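Progress Report: Brarkport Hardwood Drying Study
Prepared for the Triment Fund
May 4, 2024

Work since the last report has gone into the second kiln run at the Drorkel mill. The charge was 400 boards of hard maple, end-coated and stacked on dry stickers. Of these, 259 have reached the target moisture content and been moved to covered storage. The remainder came from the thicker stock and are still in the equalizing stage.

Surface checking was lower than in the first run. End splits were not reduced, and we now think the coating was applied too late after sawing. The next charge will be coated on the log deck.

The Hsieh moisture meter drifted twice and was recalibrated against oven-dried samples - readings taken before the second recalibration have been left out of the results. Three sample boards were cut up for this purpose.

Spending is within budget except for fuel. We request approval to move $1000 from travel to fuel. The third run is planned for July, subject to log supply from Brarkport.
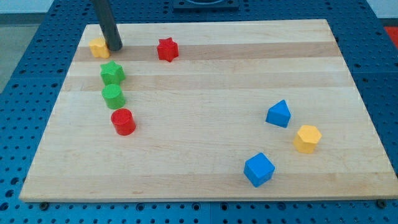

Maple board made of strips, with small colored blocks on it.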